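Planning the second bench: where the money goes

Many of you have asked when the Ridau workshop will get its second two-armed bench, and I promised Lertchai Kaewsai that I would set out the sums in this issue, so put the kettle on and bear with me. The short version is that we have a budget line at last, and it is tighter than any of us would have liked.

The quote from Vonby for a pair of arms came in at 3201 pounds, against the 3000 we had pencilled in last spring. That is before you add a frame, a table, cables and all the little brackets that never appear on anyone's first list (they certainly didn't appear on mine!). Srisuk can supply the frame and the fittings for 1852, delivered and cut to length, and I must say they have been very patient with my changing measurements.

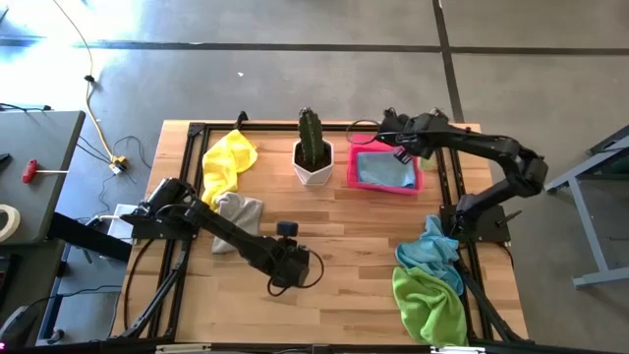 Folding and tidying cloths will stay our main job through the summer, and that has a bearing on what we buy. Soft things ask a lot of a gripper, much more than blocks or cups do, and I would happily spend a bit extra on spare fingers and go without the fancier table. Towels, trays and the like cost next to nothing, so please don't hold back on those – a good mix of colours and thicknesses is worth having, and the market by the station is as good a place as any to look.

Floor space is the other thing. An arm with its elbow up reaches well past the side of its table, and if we put two benches close together we shall be forever moving carts and side tables out of the way. Lertchai has drawn up a plan with a clear walkway between them, and Mendotmont have kindly agreed to let us take over the bay next door if we pay for the extra sockets.

We have set aside 10 per cent of the total for repairs in the first year. Comments on the plan are very welcome, and I'd be glad to have them before the end of April, when the order goes in.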